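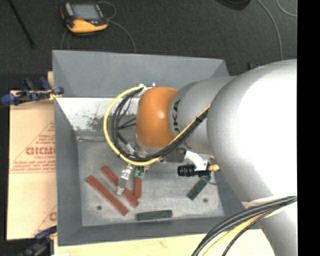
굵은 노란색 케이블은 큰 고리를 그리며 관절 옆을 지난다.

움직이는 부위의 케이블 여유 길이 잡기: 작업대 스탠드와 접이식 암 배선

작업대에 관절형 스탠드나 접이식 암을 달면 전원선과 신호선이 암을 따라 움직인다. 고정 배선과 같은 방식으로 묶으면 몇 달 안에 피복이 갈라지거나 커넥터 접점이 헐거워진다. 이 글은 조명 암, 모니터 암, 확대경 암처럼 손으로 움직이는 가정용·공방용 기구를 기준으로, 고리(서비스 루프)의 크기와 고정점 위치를 정하는 순서를 다룬다. 벽체 내부 배선과 상용 전원의 결선 작업은 다루지 않는다.

적용 범위

- 외경 5mm 이상의 다심 연선 케이블
- 관절 2개 또는 3개짜리 암
- 하루 수십 회 이하의 수동 조작

단선(솔리드) 케이블은 반복 굽힘에 쓰지 않는다. 랜 케이블도 벽체용 단선 제품과 패치용 연선 제품이 섞여 유통되므로 피복 인쇄를 확인한다. 인쇄가 지워졌으면 끝을 조금 벗겨 소선을 본다. 굵은 심선 한 가닥이면 단선이다.

준비물

줄자, 캘리퍼스, 마스킹 테이프, 유성펜
벨크로 타이(폭 10mm 이상)
나사 고정식 P형 클램프, 고무 라이닝이 있는 것
편조 슬리브 또는 나선형 튜브
니퍼, 십자드라이버

나일론 케이블 타이는 고정 구간에만 쓴다. 굽힘 구간에서는 타이 모서리가 피복을 파고든다. 부득이하게 쓸 때는 슬리브 위에 감고, 손가락으로 밀어 약간 돌아갈 정도로만 조인다.

1단계. 전원 분리와 가동 범위 측정

플러그를 뽑고 암에서 기존 타이를 모두 제거한다. 암을 완전히 편 상태와 완전히 접은 상태에서 각각 베이스 출구부터 헤드 입구까지의 경로를 잰다. 직선거리가 아니라 케이블이 실제로 지나갈 면을 따라 잰다. 줄자가 휘어지지 않으면 노끈을 대고 표시한 뒤 노끈을 편다.

필자가 작업한 Jetari 조명 암은 편 상태에서 459mm, 접은 상태에서 429mm였다. 차이는 30mm다. 이 값만 보면 여유를 30mm만 주면 될 것 같지만, 중간 자세에서 경로가 더 길어지는 암이 있다. 관절을 15도 정도씩 움직이며 최댓값을 찾는다. 스프링이 바깥으로 노출된 구조에서는 스프링 쪽 면과 반대쪽 면의 값이 크게 다르므로 양쪽을 모두 잰다.

2단계. 최소 굽힘 반경 확인

제조사 자료에 동적 굽힘 반경이 있으면 그 값을 따른다. 정적 값만 적힌 자료가 많으니 혼동하지 않는다. 자료가 없을 때 필자는 외경의 8배를 하한으로 잡는다. 외경 5mm 케이블이면 반경 40mm, 고리 지름으로는 80mm가 된다.

여러 가닥을 한 묶음으로 돌릴 때는 가장 굵은 케이블을 기준으로 한다. 묶음 전체를 단단히 감으면 한 덩어리처럼 뻣뻣해져 기준이 무의미해진다. 굽힘 구간에서는 가닥끼리 미끄러질 수 있게 둔다.

3단계. 고정점 배치

고정점은 관절마다 앞뒤로 하나씩 둔다. 관절 축 바로 위에는 두지 않는다. 축에서 고정점까지의 거리는 최소한 2단계에서 구한 반경 이상이어야 한다.

순서는 다음과 같다.

가. 마스킹 테이프로 베이스 쪽 첫 고정점을 임시로 잡는다.
나. 암을 경로가 가장 길어지는 자세로 둔다.
다. 케이블을 느슨하게 걸치고 관절 반대편의 고정점을 테이프로 잡는다.
라. 암을 접어 고리가 어느 쪽으로 밀려 나오는지 본다.
마. 고리가 암 사이에 끼면 고정점을 옆면으로 옮기고 나부터 반복한다.

라에서 고리가 자세마다 다른 방향으로 튀면 케이블에 꼬임이 남은 것이다. 한쪽 커넥터를 빼고 늘어뜨려 꼬임을 푼 다음 다시 건다. 릴에서 막 풀어 낸 케이블은 하룻밤 걸어 두었다가 쓰는 편이 낫다.

4단계. 비틀림 처리

굽힘과 비틀림은 따로 생각한다. 헤드가 좌우로 회전하는 암에서는 마지막 구간에 비틀림이 걸린다. 이 구간의 고정점 간격이 짧으면 같은 회전각이라도 단위 길이당 비틀림이 커진다. 클램프 하나를 빼서 간격을 늘리는 것만으로 해결되는 경우가 많다. 360도 이상 돌아가는 헤드에는 스토퍼를 단다.

5단계. 본고정

테이프 위치에 유성펜으로 표시하고 P형 클램프를 설치한다. 클램프 안지름은 케이블 외경과 같거나 한 치수 작은 것을 고른다. 고무 라이닝이 눌리면서 잡아 주므로 과하게 조일 필요가 없다. 커넥터 바로 앞에는 별도의 고정점을 하나 두어 당기는 힘이 접점에 전달되지 않게 한다.

슬리브는 관절 양쪽의 고정점 사이에만 씌운다. 전체 길이에 씌우면 나중에 손상 위치를 찾기 어렵다. 편조 슬리브를 자른 끝은 열로 마감하고, 케이블에 끼우기 전에 식힌다.

6단계. 점검

전원을 넣기 전에 암을 전 범위로 20회 움직인다. 다음 항목을 본다.

- 고리가 암, 나사 머리, 작업대 모서리에 닿는지
- 고정점에서 케이블이 밀려 나오는지
- 어느 자세에서든 케이블이 팽팽해지는지
- 놓은 자리에서 헤드가 밀려나는지

마지막 항목은 케이블 탄성이 암의 균형을 이긴다는 뜻이다. 더 유연한 케이블로 바꾸거나 고리를 키운다. 관절 나사를 조여 억지로 버티게 하면 암 쪽이 먼저 마모된다.

고리 크기에 관한 보충

고리는 클수록 좋은 것이 아니다. 늘어진 고리는 손이나 공구에 걸리고, 자중 때문에 고정점 근처가 꺾인다. 계산한 지름보다 20% 이상 커지면 중간에 벨크로 타이로 가볍게 걸어 준다. 이때 타이는 암에 고정하되 케이블이 그 안에서 미끄러지도록 손가락 하나가 들어갈 여유를 둔다.

독자 Jarmo Kettunen 씨가 고리를 암 아래쪽에 둘지 옆에 둘지 물었다. 납땜이나 열풍 작업을 하는 작업대라면 옆이나 위쪽이다. 아래쪽 고리는 열원에 가까워진다. 확대경처럼 헤드 위로 시야를 확보해야 하는 기구에서는 옆면이 무난하다.

교체 주기

정해진 주기는 없다. 필자는 매년 4월에 슬리브를 밀어 올려 피복을 확인한다. 백화, 주름, 끈적임이 보이면 교체한다. 특정 자세에서만 조명이 깜박이면 즉시 전원을 빼고 사용을 중지한다. 절연 테이프를 감는 수리는 굽힘 구간에서는 하지 않는다.

수정 기록
3단계의 고정점 거리 기준은 Saadet Ağca 씨의 지적에 따라 고쳤다. 이전 판에는 반경 대신 지름으로 적혀 있었다.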